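Two-arm demos keep failing on container lid - how many episodes before I reset the layout?

Shahla Shokri
Recording demos for a lid task on a two-arm setup. Spoon, tray, container, thats it. Got 460 episodes in and the policy still does ok only when stuff is where I first put it. Move the spoon a hand's width and it reaches for the old spot. Start layout is basically this every time -

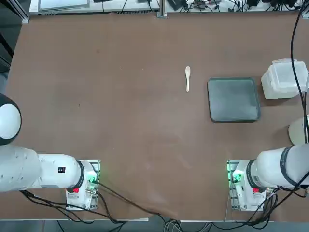
Start position, head camera. Spoon, tray, container.

Tried more epochs, no change. The lid part is the worst - it stops short or comes in at a bad angle. Side camera gets a decent look at the gripper on the lid, so I don't think it's a view problem.

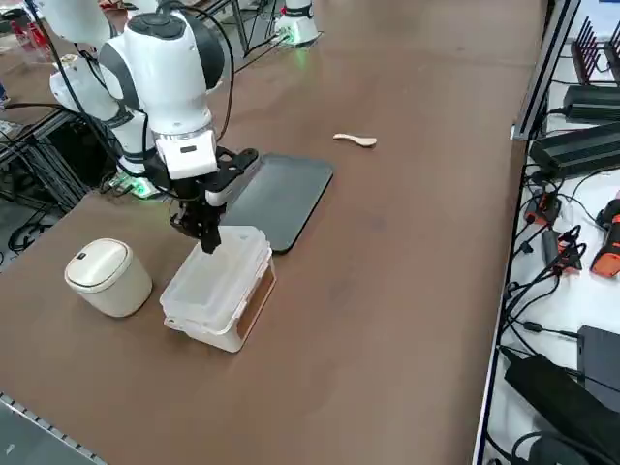 Do failed grasps go in the training set? Keep the ones where the operator recovers, tag them, and drop the rest.

That's what I've been doing anyway. Layout is what I'm unsure of.

Granon
Too many from one layout. We did 1598 with everything in the same place and got a very good replay machine. Shuffle every 13 episodes, write down what you moved. Rotate the tray too, not just slide it. And check your cameras agree, we had one lagging for weeks and no one noticed.

Shahla Shokri
Ok checked the other fixed camera, timestamps match. Far side view for reference:
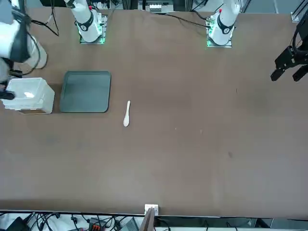
Opposite side. Spoon on its own, tray next to the container.

Rallidex
Agree with shuffling but don't throw out the 460. Mix old and new, weight the new ones higher. Also slow down near the lid. Operators rush the last bit and you get maybe four usable frames of contact. Our set ended at 2752 and the slow ones did most of the work imo. Keep the spoon reachable by both arms or you'll teach it one-handed habits.

Still getting the spoon thing on my end, will redo the starts tonight.

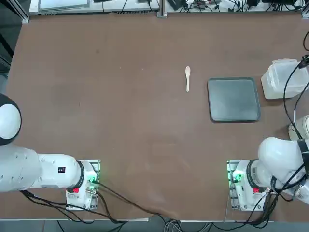
Mumura asked if the instruction text should change with each shuffle. Leave it the same unless the task changes - if you reword it do that as a seperate batch.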